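4. Setting up your first lecture series

Now for the fun part! Once Stusoro is installed and you can sign in, you are ready to build a series page. A series page holds everything your listeners need for one seminar or lecture course: the schedule, the abstracts, the notes and the problem sheets. We will use a graduate course on Fourier analysis as we go, but the steps are the same for a weekly seminar on knot theory or a summer school on number theory.

Before you start, have these ready:
the title of the series, in every language you want to show
a list of topics, even a rough one
your macro file, if you use your own LaTeX commands

4.1 Creating the series

1. Open the Series menu and choose New series.
2. Type the title. You can put math in it! Write L^p between dollar signs and it will be set properly on the page, in the calendar feed and in the printed poster.
3. Pick a type: Course, Seminar or Reading group. A course has a fixed number of meetings, and a seminar runs until you close it.
4. Enter the number of meetings and the start time, for example 10:15 a.m.
5. Click Save draft. Your series gets a short address, which you can change until the page is published.

Note: The type cannot be changed after the first meeting has been held. If you picked the wrong one, use Copy series and choose again in the copy. All your abstracts come along.

4.2 Adding your macros

Most of us have a file of shortcuts that has grown for years, and Stusoro reads nearly all of them.

1. Open the Math tab.
2. Click Load macro file and select your .tex or .sty file.
3. Look through the list that appears. Green entries are ready. Yellow entries clash with a built-in command, so give them a new name or let yours win.
4. Type a test line in the preview box. A good one is an integral with limits, a norm and one of your own operators.
5. Click Apply to series.

Caution: Applying a macro file replaces the one already in the series. Download the old file first if other lecturers have been using it.

Note: Packages that draw pictures, such as commutative diagrams, are handled under Diagrams (section 6). Leave them out of the macro file and loading goes much faster.

4.3 Choosing a page style

There are two styles to begin with. Wanmont is wide and airy, with the abstracts open on the page, and it looks lovely for a seminar with guest speakers. Gavham is compact. It folds each meeting into a single line, which is great for a course with 40 problem sheets and solutions to hand out.

1. Open the Style tab and click Wanmont or Gavham.
2. Set the formula size. Try 3 on the slider for a start, and go up to 6 if your abstracts have a lot of stacked indices.
3. Turn on Number theorems across meetings if you want Theorem 12 in week five to stay Theorem 12 all semester.
4. Click Preview, and check it on a phone too – long displayed equations scroll sideways there, and you may want to break them by hand.

4.4 Filling in the meetings

1. Go to Meetings. You will see one blank row for each meeting.
2. Click a row and enter the topic, the room and the abstract.
3. Drag your notes onto the row. PDF files show up at once; source files are compiled first.
4. To link back to an earlier result, type @ and the first letters of its label. Typing @planch, say, brings up your Plancherel theorem, with the right number already filled in.
5. Repeat for as many meetings as you like. Blank rows stay hidden from visitors.

Note: Moving a meeting also moves its problem sheet and the due date. If you would like the due date to stay put, click the pin next to it before you move anything.

Caution: Deleting a row deletes its files. Deleted rows can be restored for 7 days under Series, Trash.

4.5 Publishing

1. Click Check series. Broken references and missing rooms are listed in red.
2. Fix the red items and run the check again.
3. Click Publish and send the short address to your students.

You can keep editing after you publish, and changes show up as soon as you save – so go ahead and post the page with only the first topics filled in.

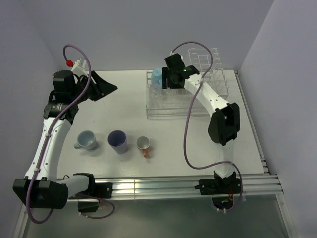

If several people teach the series, open the Sharing tab next and add them as editors. Each editor can upload notes and write abstracts, and only the owner can close the series or change its address. Section 5 covers editor rights and how to hand a series over to a colleague for the next semester.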